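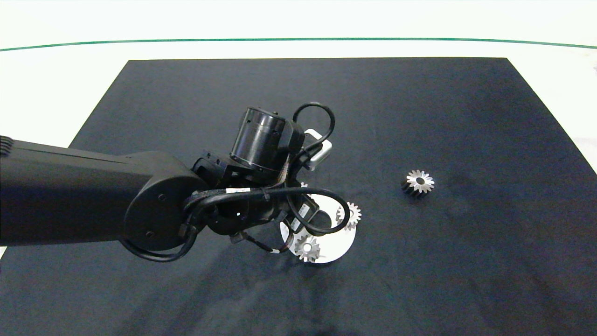

**Magnesium glycinate** is a dietary supplement made by joining magnesium to glycine, a small amino acid. You'll also see it sold as magnesium bisglycinate, and for shopping purposes I treat the two names as the same thing. I've kept this entry in the Hindstead wiki since Wayne Entwistle handed it over, and I've rewritten most of it (sorry, Wayne!).

## What it's for

Magnesium helps muscles and nerves do their jobs, and it's part of how bone is built. Most of us get it from nuts, seeds, whole grains, beans and leafy greens. People take the glycinate form mainly because it tends to be easier on the gut than magnesium oxide or citrate - citrate is well known for sending you to the toilet in a hurry.

Lots of people swear by it for sleep and night cramps. The research on both is mixed, and I'd be fibbing if I told you otherwise. I take mine after dinner and like it, but I also stopped drinking coffee at four in the afternoon that same month, so make of that what you will.

## Reading the label

This is the bit I get the most messages about. A capsule can say one big number on the front and a much smaller one on the back. The big one is the weight of the whole compound, and the small one is *elemental* magnesium, the part you're after. My old Dastmont tub had 3000 mg of compound per scoop in huge type, and I had to squint at the side panel for the rest.

Some products are "buffered", meaning oxide has been blended in. Check the ingredients list if your stomach is touchy.

## Forms

- Capsules, usually large. Leanne Lambert opens hers into yoghurt.
- Powder, slightly sweet from the glycine, with a chalky finish
- Tablets, often buffered

## Cautions

Anyone with kidney disease should talk to their doctor first, as the body may not clear the extra. Magnesium can also get in the way of some antibiotics, thyroid tablets and osteoporosis medicines, so ask your pharmacist how far apart to space them.

## See also

Magnesium citrate; Epsom salts; Glycine (Gemma Pickering's page, still a stub)

*Last edited June 16, 2024*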